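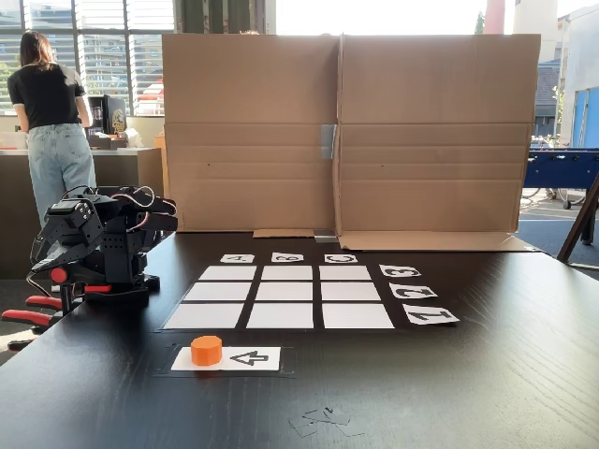 7. When the arm drops a block or puts it on the wrong square

Good news first: nearly every wrong placement on the Zernico board kit comes down to something you can fix yourself, and it's really satisfying when the arm starts landing blocks dead centre again!

CAUTION: The arm can swing without warning when it recovers from a fault. Keep hands, hair and sleeves off the board while the power is on. Press Stop before you reach in, even for a second.

7.1 Press Stop and wait for the joints to relax. Support the arm with one hand so it doesn't fall on the grid.

7.2 Check that the base is tight. A base that has crept even 2 mm will throw off the far squares.

7.3 Look along the wires for anything pinched at a joint.

7.4 Clear the board, then stand one block on a corner square, away from the tape. 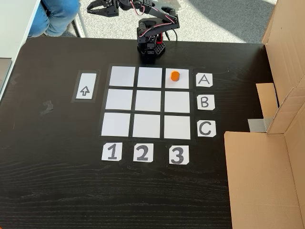 7.5 Clear the fault, set the speed to 80 per cent and run a single pick from that square. Watch the gripper close (it's a lovely thing to see when it's lined up).

7.6 If the pick is clean, go back to 100 per cent and try the other corners.

NOTE: Row and column labels must match the layout chosen in the software. Lorena Ojeda on our test bench once spent a whole April morning chasing a "bad motor" that was only swapped labels.

7.7 If the same fault comes back after 2 tries, switch off at the wall and go to Section 8, Joint Faults.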